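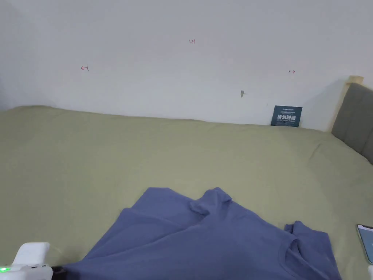 Folding is still the thing we all want to talk about, so I'm putting it first even though it was third on the list. Hello everybody, these are the minutes for June 2020, typed up by me (Solveig) from my own scribbles, so shout if I've got you down as agreeing to something you didn't. Where we stand is that the build can be taught on a real bed in a real bedroom, and the blue-violet T-shirt on the green sheet is about as fair a test as I can think of: all bunched up, one fold standing in a peak, and only a short sleeve sticking out to give you a clue which way round it goes. Emiko said that if she had to start from that with one hand she'd go for the sleeve. Tuncay said he'd go for the peak and give it a shake. We went back and forth on this for far too long and I enjoyed every minute!

Present: me, Emiko Ichikawa, Tuncay Altıntaş, Arash Bakhtiari, and Uriel Fuentealba, who joined by phone and kept dropping out (sorry Uriel, you missed the biscuits too).

Last month's minutes were fine apart from the spelling of Gashaw, which I had wrong all the way through. Fixed now.

The gripper. Arash has the white housing closing up properly at last. The old screws were a hair too long and were pushing the two halves apart, which explains the creaking we'd all been blaming on the fingers. He has moved to 8 mm ones. The rounded shape stays, we all like it, and it doesn't snag on sheets the way the square one did. Tuncay asked again whether we could get rid of the cable, and Arash said again that he is not putting a battery in it until the fingers are done. I've written that down word for word so we can just point at it next time. In the meantime Tuncay would like a clip at the wrist so the cable doesn't drag over whatever you're trying to fold, and Arash said fine, if Tuncay draws it. Tuncay will draw it.

The fingertips were a longer talk. Emiko brought two sets of pads, one cut from a kitchen mat and one cast in the soft silicone from Clesik. The mat ones grip cotton really well but pick up two layers when you only want the top one. The silicone ones are kinder but slide off anything shiny. I tried both on my scarf and I'm with the silicone, Arash is with the mat, and Emiko (who made them, so her vote ought to count double) wants to try silicone with little ridges. We agreed she'd cast a ridged pair before July and we'd stop arguing until then.

Uriel's bit, the recording. He has more than 30 folds by hand saved on the Sastus drive, and he went through which ones are any good. The main trouble is people rushing the start. You grab the shirt, you're already pulling, and there's nothing at the beginning for the arm to learn from. He wants us all to pause with the gripper over the cloth and count to two in our heads before touching anything. He also wants more mess. We've been laying the shirts out far too politely, and he'd like them dropped from standing height and left exactly how they land. I said I have two teenagers and can supply as many of those as he likes.

There was a side discussion on whether towels should come first, as they're just rectangles. Emiko thinks it's a good warm-up. Uriel thinks we'll get good at towels and then be right back where we are with sleeves. We left it, but my feeling is we'll do a few towels anyway, because Tuncay has already washed his.

The arm. No big news, I'm afraid. The elbow motor from Esden came and it's the right one this time, hooray, but the bracket holes don't line up and Arash will have to drill it again. He'd like somebody to hold the other end while he does it, and I said I'd come over. The shoulder still droops when you switch it off, so please keep putting the foam block under it before you hit the switch. I forgot last time and it gave the bench a good whack (no damage, just me feeling silly).

Workshop money. We owe Gashaw for the last roll of filament, and Arash has the slip. Emiko asked if we could buy a second small screwdriver set so people stop borrowing hers. Yes from everyone, very quickly.

To do before we meet again:
Emiko: ridged silicone pads
Tuncay: drawing for the cable clip
Arash: drill the elbow bracket, pay Gashaw
Uriel: clear the bad folds off the drive, send us his notes on the pause
Me: help with the drilling, screwdrivers, a bag of crumpled shirts

Next meeting is in July at Emiko's. Bring your own mug, she says she's down to three.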